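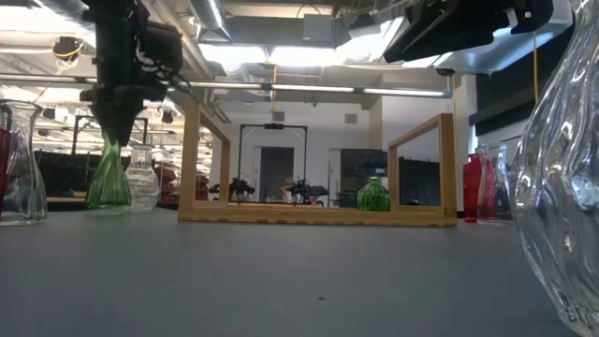
Contrôle sécurité - kit bras Prellix, poste verrerie

Site : Sutwood, labo du rez-de-chaussée
Matériel : kit deux bras suspendus, en prêt avant achat
Contrôle : Aitana Vidal. Relecture : Aba Issahaku
Passage du matin, mars

Légende : OK / À REPRENDRE / NV (non vérifié)

1. Fixations et structure

1.1 Supports des bras, serrage - OK. Repassé à la clé sur les deux.
1.2 Câbles du bras - À REPRENDRE. Ça pend sous les moteurs. Avec des vases hauts sur la table, une boucle peut accrocher un col. Colliers à demander à Prellix, ou gaine souple.
1.3 Jeu dans les équerres - OK à la main, bras hors tension.
1.4 Masse du bras complet - NV. Pas dans la notice, demandé à Burgi Widmer.

2. Pince

2.1 État des doigts - OK, pas d'éclat.
2.2 Prise par le col - à surveiller. Les doigts effilés descendent dans le goulot du grand vase vert, c'est la prise la plus délicate du lot. Vitesse réduite à 30 % pour tout le verre, ne pas remonter sans accord.
2.3 Force de serrage - NV. Réglage usine laissé tel quel, il faut la valeur ecrite.
2.4 Coupure de courant pince fermée - À REPRENDRE. Notice muette : elle lâche ou elle tient ? À tester sur une bouteille plastique, surtout pas sur du verre.

3. Table et objets

3.1 Plateau plat, dégagé sous la trajectoire - OK. Petite tache sombre vers le milieu, à nettoyer.
3.2 Écart entre objets - À REPRENDRE. Le petit vase transparent à surface bullée est collé au vert, aucune marge si la pince dévie.
3.3 Objets en bord de table - À REPRENDRE. Ramener vers l'intérieur.
3.4 Cadre en bois clair au centre - stabilité NV. Posé ou fixé ? Le mode d'emploi du kit n'en parle pas. S'il bascule il emmène le petit vase vert rond.
3.5 Verre transparent - remarque de Marloes Vermeulen : parois ondulées et reflets du plafond, la détection risque de se tromper. Demander à Prellix des essais sur verre clair, leur démo chez Midis était sur carton.

4. Arrêts et zone

4.1 Arrêt d'urgence, temps de réponse - 400 ms relevés. Acceptable à vitesse réduite, pas au delà.
4.2 Deuxième arrêt coté porte - À REPRENDRE, absent du kit. Option 973 au catalogue, à chiffrer.
4.3 Marquage au sol - NV.
4.4 Lunettes et gants anti-coupure pour quiconque approche - obligatoire, consigne à afficher.
4.5 Bac à verre cassé + balayette - à prévoir avant le prochain essai.

5. Commentaires

Mécanique propre, montage correct. Doc faible, c'est le vrai point noir. Brigitta Ortner a eu la même notice à Villanueva, mêmes trous.
Pas de marche sans surveillance tant que 2.4 et 3.2 sont ouverts.
Prellix a 30 jours pour répondre sur 1.2, 1.4, 2.3 et 2.4. Le prêt s'arrête après.

Visa : A. Vidal - visa relecture en attente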